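Section 4 - Open Day Demo: Setting Up and Running the Table

Read 4.1 before doors open. Visitors come in groups, no time to fix things in between.

4.1 Before visitors arrive

1. Clear the demo table, wipe it down. Check it doesn't rock.
2. Power on the arm. Wait 60 seconds, don't touch the pendant.
3. Run HOME from the Kastton menu. Arm should stop well clear of the tabletop.
4. Open and close the gripper twice. Listen for grinding.
5. Set speed to SLOW. Open day is always SLOW, even if someone asks for more.

CAUTION - Visitors stay behind the floor tape. Kids too. One staff member on the stop button the whole time, no swapping halfway through a run.

Note: if the menu shows code 197, the gripper cable is not seated. Power off, push the plug in, start again at step 2.

4.2 Laying out the props

1. White tray goes in front of the arm, within reach of the gripper.
2. Tools in the tray, handles towards the near end. They don't need to be neat.
3. Plush toys at the back, out of the arm's path.
4. Load the job called Lirnance 2. Not Lirnance 1, that one is for the blocks.

4.3 Running the demo

1. Say "arm moving" out loud, then press START.
2. Arm goes down over the tray. Let it finish - don't reach in to help.
3. If it misses a tool, press PAUSE, then RETRY. Two retries max, then HOME.
4. Let the group look at the wrist camera view on the side screen. Most questions come at this point so leave a minute for it.

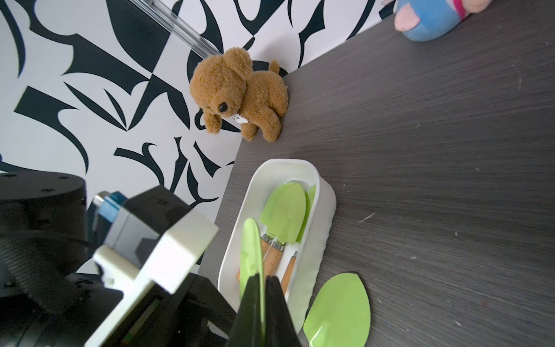
Ukitmont Demo Guide - Issue 3 - p. 291

Gripper fingers over the near end of the tray, close to the green tool on the left. Good place to pause and talk. A green blade lying outside the tray on the table is fine, leave it untill the run is over.

CAUTION - Never straighten a tool by hand while the arm is live. PAUSE is not off.

4.4 Between groups

1. HOME, then LOCK.
2. Put the tools back, check the tray hasn't slid.
3. Feel the gripper housing. Too warm to hold = ten minute break.
4. Write the run number on the sheet. At 100 runs the finger pads get changed, spares are in the El Idrissi case.
5. UNLOCK, call in the next group.

Last group out: HOME, power off, cover on. Leave the pendent on its hook.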